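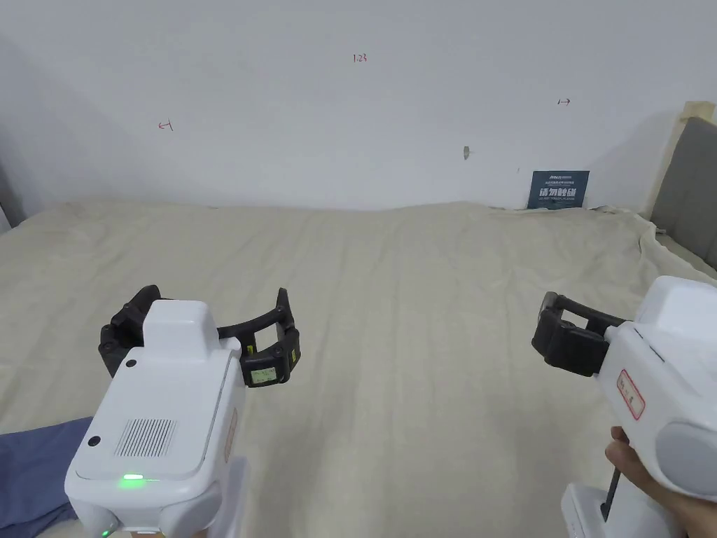
Home | Forums | Woodwind | Repairs | Classifieds | Log in

Oiling the bore on a secondhand wooden flute

Started by Patricio Acuña, Feb 16, 2019

**mollow_pat**
I've bought a Mollow keyless flute in D, blackwood, secondhand for $595. The seller in Adelaide said it hadn't been played since August. The bore looks grey and dull and the low D is weak. The rest of it plays fine once warm. Should I oil it before I start playing regularly, or play it in first? I have a bottle of almond oil from the supermarket and a cleaning rod. The head joint is lined, so I assume that part gets left alone.

**reedbed**
Oil first, light coat, leave it overnight, wipe out what hasn't soaked in. Then ten minutes a day for the first fortnight. Almond oil is fine if it's fresh. Smell it. If it smells like old paint, bin it.
You're right about the lined head. Oil does nothing for the metal, just put a bit on the outside of the wood.

**Low_Whistle_Kev**
Disagree with almond. I used it for years and ended up with a gummy ring below the sixth hole that had to be scraped out at a repair shop. Raw linseed or a proper bore oil. I use the Zuller one, $21 for a small bottle, and I'm still on my second.

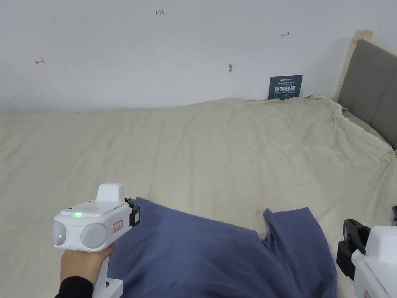 Whatever you use, keep it off the tenon cork or thread. Oil on the cork gets under the glue and the whole lot lifts. I wrap mine in cling film before I start.

**reedbed**
The gummy ring is from too much oil, Kev. Six drops on the swab is plenty for a body that size. Linseed will go gummy as well if you flood it, and you have to be careful with the rags afterwards.

**Low_Whistle_Kev**
I wasn't flooding it. Agree on the rags, lay them flat outside to dry.

**Banda_Flutes_Fan**
Before anyone oils anything, check for a leak. A weak low D on a flute that's been sitting is a leak nine times out of ten. Take the head off, block the foot end of the body with your palm, close all six holes and suck gently. It should hold for a couple of seconds. If it doesn't, it's the joints or a crack. My Banda did exactly this and it was a hairline at the top of the body, under the ring.

**mollow_pat**
Tried that. It doesn't hold. No crack that I can see. The tenon thread is loose, the middle joint wobbles a bit when it's assembled.

**reedbed**
Then that's your low D. Add waxed thread a few turns at a time until it goes together snug with a twist. Don't force it. Wood shrinks when it's left dry and a tenon that's too fat will split the socket once it takes up moisture again.

**Banda_Flutes_Fan**
What humidity is it kept at? I'd want the case around 50 per cent for a while before touching the thread. You may find half the wobble goes by itself.

**mollow_pat**
No idea, it's in the case in the hall cupboard. I'll get a gauge. Added 12 turns of thread in the meantime and the suction test is much better. Low D speaks if I don't push it. Oil tomorrow, a few drops only.

**Low_Whistle_Kev**
Take some thread off again if it tightens up in a week.

Comments (3)

Jude: Does the same go for boxwood? I have a Yüksel in box and the maker told me to oil it monthly.

reedbed: Follow the maker. Box moves a lot more than blackwood.

T. from Hobart: The cling film tip saved my cork, thanks.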